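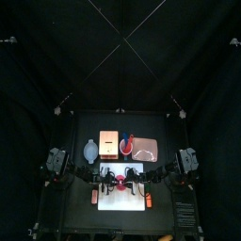 Setting the table for a kid who wont sit still – what goes where?

Posted by Senga MacAulay, Jul 29, 2018

Need a table layout for my son, he's 4. Right now everything ends up in a heap by his plate. Have a white mat, a light blue oval dish with handles, a pink cup I keep his utensils in (one red one blue), a square see-through tub for napkins. Table is small and dark so spills show. Do I line it all up in back or spread it around him? Starts preschool in August and they want him setting his own place.

Hovholm

Back row, all of it. Mat up front in the middle and nothing on it but what he's using right now. We did dish on the left, utensil cup toward the middle, napkins on the right – same order every meal so he learns it. Put the cup where he can reach without leaning over food. Took ours a couple weeks, some days he still dumps teh whole thing. Also get a heavier cup if it tips, long handles pull it over.

Tosh

just use less stuff. one dish one spoon

Comments

Greritz: Same order every meal is the big one. We put tape marks down for a while

Senga MacAulay: Trying the back row tonight, thanks. Tape is a good idea

Goltmont: painters tape, not the clear kind – leaves gunk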